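The Two-Bin Way to Clear Out Under the Sink

The cabinet under the kitchen sink is usually the last place anyone sorts. It is dark, the pipes take up the middle, and whatever goes in first gets pushed to the back wall. In our own test kitchen in Skenham, we emptied one in July and found four scrubbing brushes, three of them past use, behind a bucket that no longer had a handle.

We have been trying out ways to keep small cleaning tools in order since then. The method that held up best needs two plain bins of the same size, a table to put them on, and an hour on a weekend morning.

Start by taking everything out. Spray bottles and jugs can stand on the floor, because they are easy to see and easy to put back. The trouble is with the small stuff: brushes, sponges, scrapers, refill packs, drain covers, the odd part that came with a faucet. All of that goes into the first bin. Don't sort it yet.

Then set the second bin right against the first, with no gap. Pick up one thing at a time and decide on it before touching the next. If you used it in the last month and would use it again, it moves across. If it is worn out, it goes in the trash. Anything you can't name stays where it is until the end.

Moving one item at a time sounds slow. In our kitchen it was quicker than the usual way, where you spread everything on the counter and shift it around in piles. Piles drift into each other, and a bin has sides. 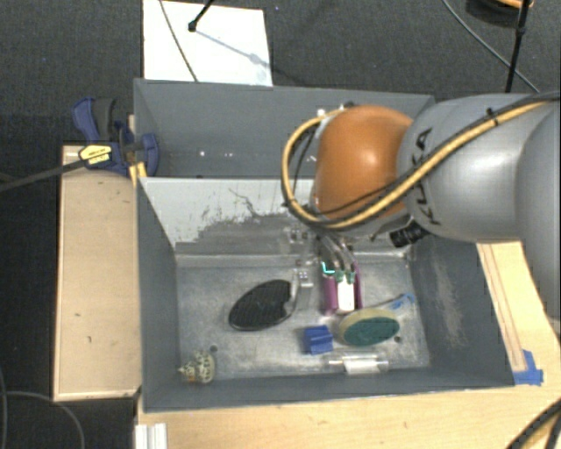
The bins themselves don't need to be anything special. We used gray ones because they were on sale at Plando, the hardware chain, for $9 each. Gray is a good choice all the same. Light-colored brushes and bright packaging show up well against it, and it hides the scuffs that a white bin collects in a week. Black things are harder to pick out on gray, so lay those near the front.

Look for straight walls and a flat floor. Bins that taper toward the bottom waste room, and tall items tip over in them. A low front edge helps if the bin is going to live in a cabinet, where you will be reaching in from one side.

Brushes deserve a closer look than most people give them. An oval scrubbing brush with a hard back will last for years if it dries between uses. Left face down in a puddle, it can be finished in a season. Press the scouring side with your thumb. If it springs back, keep it. If it stays flat or smells sour after a rinse in hot water, let it go. Store brushes with the working side up, or on their edge if space is short.

Brushes with a removable handle are worth taking apart once a year. Soap works into the joint and hardens there. An old toothbrush and warm water will get it out, and the two parts should dry separately before they go back together.

Boxed and wrapped items should stand upright so that the label can be read from above. Laid flat, they end up under something else, and you buy another one. We found duplicates of nearly everything that had been stored flat. If a package won't stand by itself, lean it against the side wall and put something heavier in front of it.

The second bin will look too empty when you finish. Leave it that way. A bin that is half full can be searched with one hand, and things come out of it without dragging their neighbors along. Once it fills to the top, it turns into the old cabinet again.

For readers who want dividers, we tried two kinds. The Rallis set clips to the bin wall and adjusts in small steps, and it held firm when we pulled a brush out in a hurry. The Nomilus tray drops in and lifts out in one piece, and it washes easily, but its compartments were too narrow for anything wider than a bottle brush. Most households can do without either one.

Put the bin you use at the front left of the cabinet if you are right-handed, with the door opening away from you. Keep it clear of the trap under the sink. A slow drip there can go unnoticed for weeks, and a bin will catch the water and hold it against everything inside. Lift the bin out once a month and run a dry paper towel along the cabinet floor beneath it.

The first bin should be nearly empty by the end. Ours held a rubber ring, two screws and a plastic hook. The ring fit the sink strainer. The screws are still in a jar.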